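# Mesetti Tabletop Collection Cell

The Mesetti cell is a single-arm workstation for recording manipulation demonstrations. It is sold as a bench, a base mount, an overhead camera bracket and a recording computer, with or without the arm. Customers who already own a supported arm order the bench version and bolt their own unit to the mount.

Each cell records joint positions, gripper state and overhead video against one clock. An operator starts and stops an episode with a foot pedal. Episodes are saved as separate folders, and a failed attempt is kept and flagged, since several customers train on failures as well.

## Storage and throughput

The recording computer holds 1,000 episodes at default settings before anything has to be moved off. Transfer runs over the wired network port and can be scheduled overnight. With the kitchen task set, a trained operator at our Dorkano site records 200 episodes in a shift, resets included. 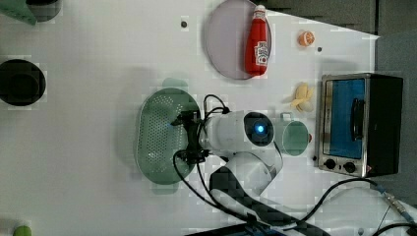
Object sets are ordered separately from the cell. The kitchen set is the one most customers begin with, and its contents are picked to give the model different grasping problems on one table. A perforated colander offers a raised rim and a surface full of holes, a translucent mug is hard for depth sensing, and a ketchup bottle laid across a plate has to be lifted without dragging the plate along. Toy fruit is used in place of real fruit so that shape and color stay the same from one month to the next. The toaster oven gives a hinged door and round knobs for articulated tasks. Replacement items are stocked individually.

Layouts are changed between episodes from a printed card or from the on-screen prompt. Cards are faster for new operators. The prompt writes the layout number into the episode folder, so it should be used for any data that will be split by layout later.

## Cable routing

Gripper cables should have enough slack for the full range of the wrist. Check before each session that no loop can catch on a handle or a raised rim at the lowest working height. Clips for the bench edge are included. A caught cable shows up in the joint data as a short spike, and the Vundus review tool marks these episodes for inspection.

## Review software

Vundus is installed on the recording computer. It plays video and joint traces side by side, and lets a reviewer trim the start and end of an episode, set a success label and add a short text instruction. Labels are stored next to the raw files - the raw files are never changed.

## Specifications

| Item | Value |
|---|---|
| Arms per cell | 1 |
| Overhead camera | 1, fixed |
| Default episode limit | 1,000 |
| Layout cards, kitchen set | 490 |
| Spare gripper pads | 10 |
| Episode control | Foot pedal or keyboard |

## Ordering and support

Cells ship from November. Orders for the bench version should state the arm model and the bolt pattern of its base. Quotes are handled by Alina Chiriac, and questions on arm compatibility go to Ciarán Mac Giolla. Operator training at Dorkano is booked separately and includes one day of recording and one day of review.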